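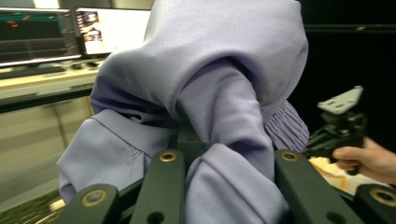
Folding slippery tops with gathered bits

Quick one, got a pile to get through before Sunday. Works for anything loose and long-sleeved with a bit of elastic in it.

1. Shake it out. Hold by the shoulders, one good flick. If it's twisted up like a rope, let it hang and unwind first, don't tug.

2. Lay it face down, flat surface. Bed is fine, table's better. Find a side seam and run your hand along it till its straight.

3. Gathered parts next. Leave them alone. No stretching, no ironing the pleats out. They just want to lie how they lie. 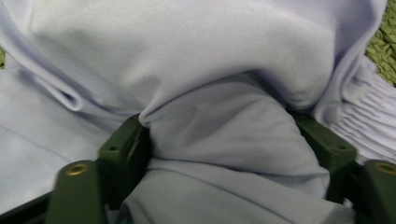
Lavender fabric, rumpled, gathers on the right.

4. Sleeves in. Straight across the back, then down. Cuffs shouldn't stick out past the side.

5. Sides to the middle, then fold up from the hem in 3. Smooth with the flat of your hand after each fold, silky stuff slides about.

6. Still sliding? Roll it insted. Hem to neck, not too tight. Soudabeh rolls all of hers and they come out of the drawer fine.

Creases: hang it in the bathroom while you shower, or cool iron on the plain parts only. Check the label.

Heavy knits are different, will do those another time.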